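双腕アーム 衣類折り畳み中に右手首のケーブルが引っ掛かり保護停止
カテゴリ:マニピュレータ/故障・安全
返信 8件 閲覧 2829

投稿者:galang_j
2024-09-13
Tシャツの折り畳み作業で右腕が保護停止する件。同じ症状の経験があれば教えてほしい。

構成は卓上の双腕、グリッパは左右で形状が異なる。制御はBrorkovのコントローラ、上位は自作のスクリプト。台にはクロスを張り、バークランプで固定している。

症状:縦に細長く折ったあと、左グリッパで裾側を押さえ、右グリッパを袖側へ下ろす工程で、右手首の軸が過電流になり停止する。62回の連続試行で3回発生。発生時の姿勢はほぼ同じで、手首を内側に回しながら下降する区間に集中している。
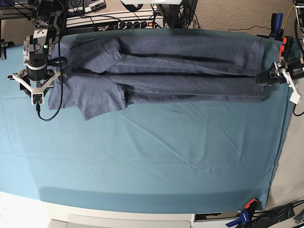 停止後に手で動かすと、手首の回転に妙な重さがある。電源を落として単体で回すと重さは消える。減速機の損傷は考えにくいと見ているが、断定はできない。ログでは停止の直前に電流が段階的に上がり、2回は復帰操作のあと同じ位置で再度上がった。

投稿者:wences_h
右手首まわりのケーブルの余長が長すぎるのでは。ループが下に垂れていて、袖の上を通って布の面まで届いている。この状態で手首を回せば、ループが布かグリッパの根元に掛かる。電流が段階的に上がるのも、張力が徐々に増える現象と矛盾しない。

投稿者:galang_j
余長は可動域の端で突っ張らないように取ったもの。以前短くしてコネクタを一つ抜いたことがあるので、詰めるのには抵抗がある。

投稿者:durrani
ケーブル説には賛成しない。ケーブルが布に触れた程度の負荷で過電流になるなら、閾値の設定がおかしい。先に疑うべきは下降時の押し付け。クロスに皺があると台面の高さが場所ごとに変わる。位置制御だけで下ろしていると、指先が台に突いた時点で手首に曲げがかかる。

確認してほしい項目
・下降の目標高さは固定値か
・接触検知を使っているか
・停止時の指先と台面の隙間

投稿者:galang_j
> durrani
目標高さは固定値。接触検知は未使用。隙間は停止時に測っていない。次に出たらシックネスゲージで見る。

投稿者:wences_h
押し付けが原因なら、上がるのは手首の回転軸より肩と肘の電流のはず。手首だけ上がっているなら回転方向の拘束を疑うのが順当だと思う。3軸分の波形を重ねて出せないか。

投稿者:durrani
グリッパの中心が回転軸からずれていれば、先端の接触反力は回転トルクにもなる。手首だけ見て切り分けるのは無理。波形を出すことには同意。

投稿者:brannigan
横から失礼。原因とは別に、運用面で気になる点がある。
保護停止のたびに復帰操作をして、同じ位置で再度電流が上がったと書いてあるが、引っ掛かりを目視で確認せずに復帰するのは避けるべき。左グリッパは布を挟んだまま保持しているので、右が急に外れると布ごと引かれる。手を入れるのは両腕のサーボを切ってからにすること。
うちでは4月に、Lindgrenの検査ラインで似た状況から指を挟む寸前まで行った。それ以降、停止後の復帰は二人で行う手順にしている。
あと、クランプのハンドルが台面より上に立っているなら、左腕の退避経路も見直したほうがいい。

投稿者:galang_j
追試の結果。

1. 布なし、ケーブル現状のまま、同じ軌道:手首の電流上昇を再現。肩と肘は変化なし。
2. 布なし、ループを手首の上側へ回して仮止め:上昇なし。
3. 布あり、ループ仮止め、下降高さは現状のまま:過電流は出ないが、接地の瞬間に肘に小さなピークあり。

1の停止位置で見ると、ループがグリッパ根元のブラケットに掛かっていた。主因はケーブルでよさそうだが、3のピークはdurrani氏の言う押し付けだと思う。隙間はゲージの最薄も入らなかったので、指先は台に当たっている。

対策として、ケーブルは手首の手前で一度固定し、回転分の余長だけを上側に逃がす。下降は接触検知で止める方式に変える。復帰手順はサーボ断のあと目視確認を必須にした。

投稿者:durrani
1の結果は認める。ただ、仮止めで何回回したのか書いてほしい。元の発生率が62回中3回なら、数回出なかっただけでは何も言えない。布なしで毎回再現するなら話は別だが、その場合は布ありで59回通っていた理由が説明できていない。

投稿者:galang_j
布なしは毎回ではない。固定具が届き次第、同じ62回を回して波形と一緒に上げる。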